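Nov 1, 2021

# A day at the Flosent open house, Ratville

I've wanted to see inside Flosent ever since I started keeping takeaway cups (58 of them in the cupboard at the last tidy-up, and yes, my family has views). They print and finish paper cups in a long brick building at the bottom end of Ratville, and once a year they let the public in. I got the 22 bus from the station, walked the last bit along the canal and was there before the doors opened, along with a surprising number of families and one very patient dog.

Entry is free but you do need a time slot. Groups go round in batches of six, which sounds tiny, but it means you can hear your guide over the machines and get right up to the viewing windows. Bring layers! The paper store is kept cool and the forming hall is properly warm, and I spent half the tour with my coat over my arm.

We began with the paper store. The reels are taller than I am and smell faintly of new exercise books. Our guide passed round offcuts so that we could feel the difference between plain board and the coated sort, and then we had a go at tearing them. The plain one goes straight away. The coated one stretches a bit first and leaves a furry edge. I kept mine.

Next was printing, and I could have stayed there all day. Cup designs are printed flat, on a curved shape like a slice of a very big ring, so a straight stripe on the finished cup has to be drawn as a bend. They had a wall of unfolded sheets, old and new, and you were invited to guess which would come out level once rolled. I was hopeless at it. The colours go on one after another, and a sheet with only its first colour looks so odd and pretty that I asked if they sold them (they don't, sadly).

Then the forming hall, where the flat shapes are wrapped, sealed down the side, given a base and have the rim curled over. It goes by so fast that they've put a slow hand-cranked version by the window for visitors. You turn the handle and out comes a cup, a bit wonky in my case. The rim curl is my favourite part - it's such a small thing, and without it a cup feels sharp on the lip and goes floppy the moment you pick it up.

Upstairs is the design room, much homelier than the rest, and here we could handle things ourselves. Pattern, plain, kraft, cartoon animals, all the sorts you'd meet at a party or a coffee stand. I fell hard for the panda with its bamboo leaves, and the brown and white check would look lovely on a picnic rug.

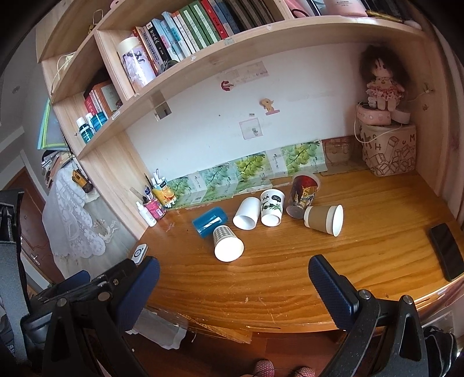
Can you learn anything about a paper cup just by picking it up? Plenty: run a thumb round the rim, feel down the side for the seam and press the base gently, and you'll soon notice how much one cup differs from the next.

After that came the make-your-own table, run by Romaniuk, the little print studio from across the yard. You get a blank curved sheet, felt pens and a strip of double-sided tape, and off you go. I drew a row of herons. Two of them ended up on either side of the seam and meet beak to beak, and I'm far too pleased with it. Children were getting through sheets at a terrific rate, and the grown-ups weren't much slower.

The café was in the loading bay, with trestle tables and soup from Groltutness, the bakery on the high street. Leek and potato, with a cheese scone the size of my fist. Have the scone. The queue was long by one o'clock, so go early or take a sandwich.

A few practical bits. The tour takes roughly 40 minutes, plus as long as you like upstairs. There's a lift, and the floors are level all the way through, though the yard outside is cobbled and bumpy for wheels. Photos are fine everywhere except the printing hall. Parking is poor and the bus is easy.

Slots for next year go up in September, on the noticeboard by the gate and on their website. I've already put it on the calendar, and my sister wants to come too.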